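The dietitian at the Hamgate walk-in clinic has worked there for 18 years. Most of the people she sees come in with bloating, and most of them expect to be handed a list of banned foods.

"I start with a food diary," she says. "Four days, everything written down, including what they drink."
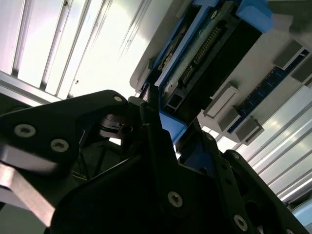
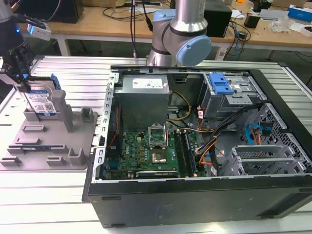

What the diaries tend to show is very little fiber on working days and a lot of it on days off. She tells people to add it slowly - a spoonful of oats or beans at a time - and to drink more water as they do.

"If you double your fiber overnight you will feel worse," she says. "Then you quit and decide that beans don't agree with you."

She is less patient with cleansing teas. One patient had spent 949 dollars on them by December and still had the same cramps. "Your bowel clears itself out. A tea with a laxative in it just gives you diarrhea."

Asked about probiotics, she says the evidence depends on the strain and the complaint. Plain yogurt is fine if you like it. She doesn't sell supplements and doesn't recommend a brand.

Some signs should go to a doctor first: blood in the stool, weight loss without trying, or a change in habits that lasts for weeks. "I send those people down the hall the same day," she says. "The diary can wait."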